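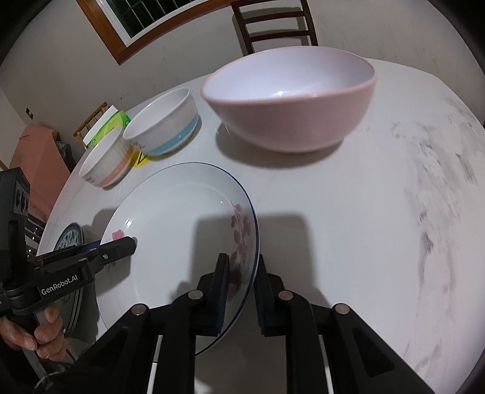
Soup plate with pink and mauve flowers and a thin blue rim.

How to write a front desk handover

Posted 2021-10-23 in Front Office

This page covers the written handover between shifts at the front desk of a small or mid-sized hotel. It assumes you have a property system that shows arrivals, departures and room status, and that you have a few minutes at the end of your shift when two people are at the desk. I use it to train new receptionists at the Laltalcombe, where we have 71 rooms and one person on the desk overnight. If your hotel is larger you will probably split the handover between the desk, the concierge and the duty manager, but the steps are the same.

What you need

A handover sheet, on paper or in a shared file. Pick one and stay with it. Hotels that keep both end up with half the notes in each.

Access to the arrivals list and the open tasks list. We use Ziden. Other systems call the open tasks list "traces" or "reminders."

The key log and the cash float record.

A pen that works, if you are on paper.

Step 1. Start the sheet when your shift starts

Open a new sheet as soon as you have taken over. Write the date, the shift (morning, late or night) and your initials at the top. Then copy across anything from the previous sheet that is still open. Do this by hand or by retyping it, even if your file lets you duplicate the old one. A duplicated sheet carries dead items forward for weeks, and after a while people stop reading it. We once had a note about a missing umbrella that stayed on the sheet until January.

Step 2. Write things down when they happen

A guest in 100 calls to say the shower is slow to drain. You log the job for maintenance and you put one line on the sheet. Both steps take less than a minute. If you leave it until the end of the shift you will remember the loud things, like the coach that came early, and forget the shower.

Each line should have the time, the room or name, what happened, what you have done so far, and what is left to do. In that order if you can manage it.

A poor line:

Guest in 100 unhappy, please look after.

A better line:

17:40. Room 100. Shower draining slowly. Maintenance logged, coming after 8 tomorrow. Offered a room move, guest declined. Morning desk to call the room once the job is done.

The second one can be acted on by somebody who has never met the guest. Leave out your opinion of the guest. Sheets get left on counters, and guests have a legal right in many places to see what is written about them.

Step 3. Use 4 headings

You can name them what you like. Ours are:

Arrivals and departures
Guests in house
Building
Money and keys

Under Arrivals and departures, put only what the system does not already show. The incoming person can read the list for themselves. What they can't see is that the late arrival called from the train and wants a sandwich left in the room, or that the family leaving at six has asked for a cab and the cab company has not confirmed.

Guests in house is for complaints, illness, lost property, birthdays, promised callbacks and anything a guest is waiting on. A promised callback always goes first. If you told someone they would hear back by seven, write "by seven."

Building is for elevators, heating, alarms, lights and deliveries. Our linen comes from Mac Giolla and the driver uses the back gate, so a short delivery or a locked gate belongs under this heading. So does a closed parking space.

Money and keys should be short. Float counted and correct, or the difference if it is not. Any key that is out, who has it, and when it is due back. Master keys are listed separately, including when they are all in the cabinet.

Step 4. Add the other departments

About half an hour before the end of your shift, call housekeeping and the restaurant. Ask each of them one question: is there anything the next desk shift should know? Write the answer down even when it is "no," with the time you asked.
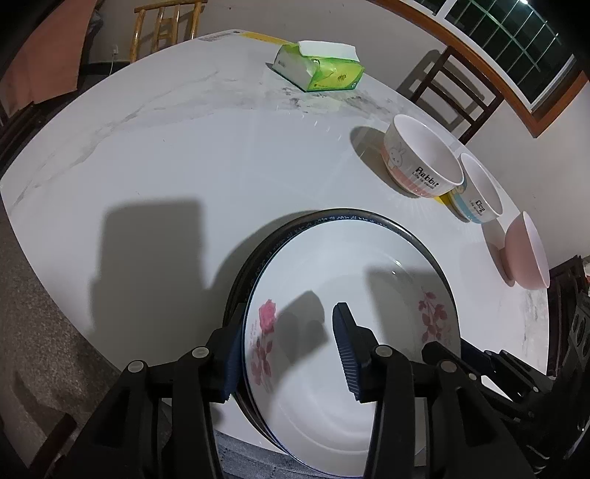
From the restaurant you mostly want changes to hours, private tables, anything that has run out, and allergies for guests who have already been told they will be taken care of. If breakfast will open late for any reason, find out how late, and ask whether guests have been informed or whether the desk is expected to do it. More complaints come out of this gap than any other I know of. The restaurant assumes the desk is telling people and the desk assumes there is a sign.

From housekeeping you want rooms that are out of order, rooms that are being held back, early check-in promises, and cribs or extra beds that have gone out. Check what they tell you against the system while they are still on the phone. If the two don't match, sort it out then.

Step 5. Mark the open items

Go down the sheet and put a star next to anything that still needs someone to do something. In a shared file, use bold or move those lines to the top of their heading. Do not use colors. Colors disappear when the sheet is printed, and people have different ideas of what yellow means.

If an item has no next step, it does not get a star. "Guest in 100 celebrating anniversary, card delivered" is useful to know and needs nothing from the next person.

Step 6. Hand over face to face

Read the starred items aloud while the incoming person follows on the sheet. Let them ask questions as you go. The other lines they can read alone later.

Count the float together. Check the keys together. Then the incoming person writes their initials under yours with the time. From that moment the desk is theirs, and if a guest walks up, they take it, even if you are still standing there in your coat.

If a guest comes to the desk in the middle of the handover, the outgoing person serves them and the handover waits. Pick it up again at the start of the item you stopped on.

Step 7. When there is nobody to hand over to

Sometimes the next person is late, or there is a gap covered by the duty manager. Call the duty manager and read the starred items over the phone. Write "by phone" and the time next to your initials. Leave the sheet in its usual place. Don't put it anywhere clever.

Group nights

Groups need a separate sheet. The largest we have taken was a Bolletden conference with 158 guests (most of them sharing), and the ordinary handover would have run to several pages if we had tried to fit it all in. Make one sheet for the group with the organizer's phone number, the billing instructions, the wake-up calls, the coach times and the meal times. Clip it behind the daily sheet. On the daily sheet itself, write only "see group sheet" and anything starred.

Billing instructions should be copied word for word from the contract. Who pays for the minibar is the one that gets asked about at six in the morning.

Common problems

The sheet is too long. Usually it repeats what is in the system. Cross out anything that can be found in Ziden, or whatever you use, in one click.

The sheet is blank. Very few shifts have nothing to report. Ask the person to talk you through their evening and write down what they say.

The same item appears every day. It needs an owner outside the desk. Take it to the morning meeting and write the name of the department next to it.

People can't read each other's writing. Move to a shared file, or use capital letters for room numbers, names and times.

The incoming person signs without reading. Ask them a question about one of the starred items before you hand over the pen.

Keeping old sheets

Paper sheets go in a binder by month. Shared files go in a folder with the date at the start of the file name so that they sort properly. Check with your manager how long they have to be kept, as the sheets hold guest names and the rules differ from place to place. Shred them when the time is up. Lost property notes should be copied into the lost property log before the sheet is destroyed.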